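**Rinsing before loading – waste of water or not?**

**tapwatcher** – Jul 29, 2019

We went on a water meter in June and the first bill had us at 108 litres a day for two people. I want to get that down. My wife rinses everything under the hot tap before it goes in the dishwasher. I say scrape it and leave it. The machine is a Brudov, 13 place settings, bought new.

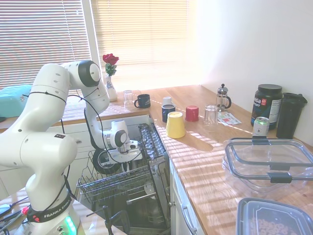

**Csenge Lengyel**

Scrape, don't rinse. Ours gets plates straight off the table and they come out fine. The only things I soak are porridge pans and anything with egg on it.

**millpond**

Disagree. If you only run it every third day, food dries on and the filter starts to smell. I give everything a quick go in a bowl of cold water, which costs very little.

**tapwatcher**

We run it every other day. Mostly mugs, cups and plates, so the top rack is full well before the bottom one.

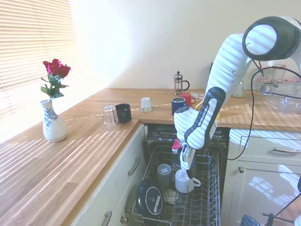

Does the eco programme use less water than the quick wash? On ours it does, going by the booklet, but it takes over three hours. I put it on at bedtime.

**Ukgate**

The booklet figures are for a full load of normal dirt. I read my meter before and after for a week and the tap was the bigger part by a long way. Stop the rinsing first, then worry about programmes.

**millpond**

Depends on your water too. We are hard here and eco left a film on the glasses until I turned the salt setting up.

**tapwatcher**

Ours is hard as well – I'll check the salt. Plastic lids are my other complaint, they never dry.
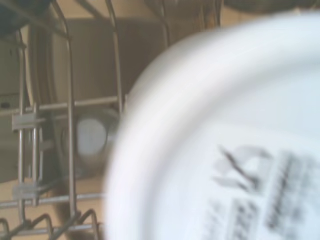
I've started opening the door a bit at the end and leaving them in till morning. We're trying a fortnight with no rinsing and I'll put the meter readings up here after that.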